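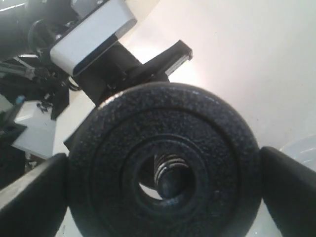

Weight Room Equipment Attendant (Part-Time)

Ponthorpe Fitness, Barajas Street location

Posted Dec 25, 2024

Ponthorpe Fitness is hiring a part-time equipment attendant for the weight room. The job starts in February. You would report to Anayeli Tovar, floor manager.

Most of the work is putting weights back where they go and keeping them in decent shape. Our members train with plates, adjustable dumbbells with threaded handles, barbells and kettlebells, and by the end of the evening a lot of it is on the floor or on the wrong rack.

What you will do

Return plates to the storage pegs by size, heaviest at the bottom.
Check the threaded handles for grit and damaged threads. Clean them with the nylon brush and wipe them down.
Match collars to handles and report any that will not tighten.
Wipe down plates. The black textured ones hold chalk in the small pits and need a damp cloth and a second pass around the hub.
Pull chipped or cracked plates and tag them for Vimitz, our repair supplier.
Keep walkways and the area around the benches clear.
Fill out the equipment log before you leave.

Hours and pay

Shifts are 4 hours, late afternoon to close. Expect three or four shifts a week, with one of them on the weekend. Pay is hourly and depends on experience. Attendants get a free membership at both of our locations, Barajas Street and Plandon.

What we need from you

You must be able to lift and carry 45 pounds repeatedly and be on your feet for the whole shift. You must be at least 18. Gym experience is helpful but we will train someone who has none. Spotting members and giving training advice are not part of this position. If a member asks, send them to the trainer on duty.

The weight room has some 400 loose pieces of equipment, and the log lists each one by number. You do not need to memorize it, but you should be comfortable reading a spreadsheet and writing clearly.

Closed-toe shoes are required. Gloves and cleaning supplies are provided.

How to apply

Bring a resume or a filled-out application to the Barajas Street front desk and ask for Anayeli Tovar. Write job number 2053 at the top. Include the days and times you can work and one reference we can call. Interviews are held on site and include a short walk through the weight room.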